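Henthorpe Mulilow Cast Iron Garden Bench Kit

Home > Outdoor > Seating > Bench Kits

Item 304
In stock, ships from our warehouse in two boxes
Price: $129 (slats sold separately, see below)

The Mulilow is a pair of cast iron bench ends and the hardware to turn them into a bench. It does not come with the part you sit on. We put that near the top of the page now, on account of the mail we used to get.

If you have an old garden bench with sound iron and rotten wood, you don't need this kit, and you can save yourself the money. Buy the hardware pack, pick up some boards, and go have a nice Saturday. The Mulilow is for the opposite case: good boards and nothing to hold them up, or a bench end that snapped at the ankle when somebody's brother-in-law sat down with conviction.

What you get

Two bench ends, left and right, cast in gray iron and powder coated black or dark green
One flat steel cross brace
Carriage bolts, washers and square nuts for the slats
Two hex bolts for the brace, plus a spare, which you will drop in the grass
A paper template for drilling
Instructions on one sheet, both sides

What you supply

Slats. The seat and back are drawn for boards an inch thick. White oak is lovely and heavy. Cedar is light and dents if you look at it. Pine is cheap and will remind you of this every few springs. Teak will outlive you and is priced accordingly.

You also need a drill, a wrench and a level piece of ground. A patio will do. A lawn that you believe to be level will not, and you'll find this out once the bench is together and one foot is waving at you.

About the pattern

The ends have a plain scroll arm and a single vine running down the back leg. There are no grapes, no lions and no cherubs. An earlier Henthorpe bench had all of these and was described by one customer as "like sitting in a chandelier." We sold the last of them at a discount and do not expect to see its kind again.

The feet are broad and flat, with a hole in each for anchoring. Please use the holes if your bench faces the street. A finished bench is heavier than it looks, though people have walked off with heavier.
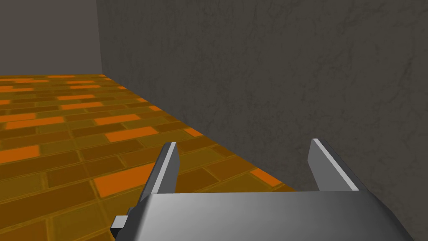

3 min read

Assembly, the short version

Lay the ends on a blanket. Drill the slats with the template, all of them, before you bolt anything. Fit the front seat slat and the top back slat first and leave the nuts loose. Attach the brace. Stand the whole wobbling affair upright, add the rest of the slats, and only then tighten.

The instruction sheet says this takes an afternoon for two adults. It can be done alone by one adult with a sturdy sawhorse and a large vocabulary.

Do not tighten the nuts until the iron creaks. Cast iron has many good qualities and bending isn't among them. Snug is enough. Go back after a month outdoors and snug them again, as the boards will have shifted by then.

Finish and care

The powder coat needs a wash with dish soap now and then. If you chip it, sand the spot back, dab on a rust primer and touch it up with the Tekin enamel in the matching color (sold in the small can, item page linked below). A chip left alone for a winter becomes a brown streak down your paving, and the paving is harder to clean than the bench.

Oil the slats or leave them to go gray. Both are respectable. What doesn't work is oiling them once, with great ceremony, and never again, which gives you a bench with the complexion of a wet dog.

Keep the weed trimmer away from the feet. Most of the chips we're asked about are at ankle height.

Color notes

Black is black. Dark green looks black in shade, at dusk, and in most of our customers' opinions until they set it next to the black one. If you're ordering a second kit to match an older bench, check the label inside the back leg before you go by eye.

The Killer

We get asked about the name of the heavy brace upgrade. It was called that in the workshop for what it did to wobble, and by the time anyone thought to pick something more suitable for a garden, the labels were printed. The Killer replaces the flat brace in this kit and fits the same holes. You want it if your slats are long, if the bench will sit on gravel, or if your family tends to arrive on furniture all at once.

Shipping and returns

The ends ship one to a box, so that the driver is still speaking to us. The boxes may not arrive on the same day. Please don't report the second one missing until it has had a couple of days to think about it.

Check the iron before you sign. Look at the arm scroll and the ankles, where a knock in transit shows up first. If an end is cracked, send us a picture and we'll replace that end. You don't have to ship the broken one back. It makes a perfectly good trellis for a clematis with modest ambitions.

Returns are accepted unassembled and in the original boxes. Drilled slats are yours forever.

Goes with

Hardware pack only, black or zinc
Killer brace upgrade
Tekin touch-up enamel, black or dark green
Ground anchors, set of four

Page updated Mar 26, 2021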